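Notes for slides 2 to 5, Wednesday session

Slide 2. Start with the numbers. 228 demonstrations of the flower task, all by remote control. 39 thrown out. Say why: operator paused too long mid-reach, or let go early. Drita Kadrić reviewed every one.

Slide 3. Stem handling. Thin stems swing after the grip closes, so the operator has to wait before moving toward the vase. The waiting gets recorded too. We trim it - mention Todor's script, don't explain it.

Slide 4. Two arms, one tabletop. Leave this up while talking.
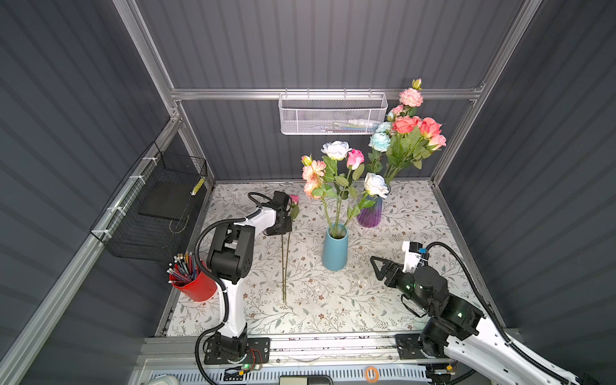

New operators tend to drive one arm and forget the other. Practice time before we keep any data is 24 minutes per person. Expect a question on hand guiding. Answer: we tried it on Otino, and people's hands blocked the camera view.

Slide 5. Skip if short on time.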